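Workshop notebook, February, 7.40 in the morning

Kettle on, roller door still down, and I want to get this written before the day gets away from me. It's the tabletop again. I know I've filled a fair few pages with tabletops this summer, but this is the one that's going in our own front room, so please forgive the fuss.

Where we'd got to: Svatopluk sanded the top through the grits last week and left it with me to finish. First coat of the Brandimon oil went on with a lint-free rag, thin, wiped back after 13 minutes by the wall clock. The second coat was the same but I was called to the phone halfway through and the end nearest the window sat longer than it should have. I've been fretting about that end ever since. I rubbed it back with the grey pad yesterday afternoon and gave the whole top a buff with the old flannel sheet (the striped one, which is for buffing ONLY, please, whoever keeps using it under the vice).

Then I left it overnight with the fan off and the door shut, job number 2061 pencilled on the underside so we don't mix it up with the Matoušek bench, and came in early to have a proper look before there was any dust in the air. I do love looking at a finished top first thing. You see the colour before you've started worrying about it. 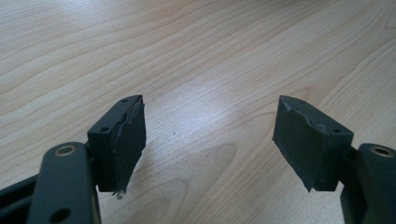 Job 2061, tabletop, bare. Glare patch near the middle, one speck just to the left of it.

I'm very pleased with the colour. It has stayed pale, a nice soft beige with the lines only a little darker, and I'd been afraid the oil would drag the whole thing towards honey. There's a warmer band where the grain swings round in a wide curve, a bit orange-brown against the rest, and I went back and forth over whether to try to even it out. I've decided to leave it alone. Svatopluk Pešek would tell me that's the wood talking and to put the rag down, and he'd be right, though I won't be telling him so.

The loops are lovely too, like the contour lines on a bushwalking map. I could follow them with a finger for a good ten minutes, and this morning I more or less did.

About the speck: I don't know yet whether it's sitting on the surface or stuck in it. My plan is the tack cloth first, very lightly, then a fingernail. If it's in the finish I'll go at that one spot with the 3000 pad and a drop of oil, and stop the moment it's gone. No sanding block anywhere near it. I've learned that lesson on the Satuvance sideboard and would rather not learn it a second time.

The glare is a different matter and I'd like a second opinion. It's a soft bright patch and the grain nearly disappears in it, so the sheen is higher than I meant. Might only be the overhead light. Could whoever is in next turn the lights off, open the side window and look along the top from low down? If it still looks shiny to you, write it underneath here and I'll knock it back with a dry pad and a bit of the Bralura wax, which always takes the edge off. If it's just the lamp then we'll leave well enough alone.

Still to do: wax the edges, find the felt for under the feet, cut the packing blanket down to 90 cm because the long one keeps getting caught in the trolley wheels. And please, no mugs on it, with or without a coaster, until I've crossed this page off.

8.15. Tea's gone cold while I wrote all that. Tack cloth is in the second drawer, in the jar with the blue lid.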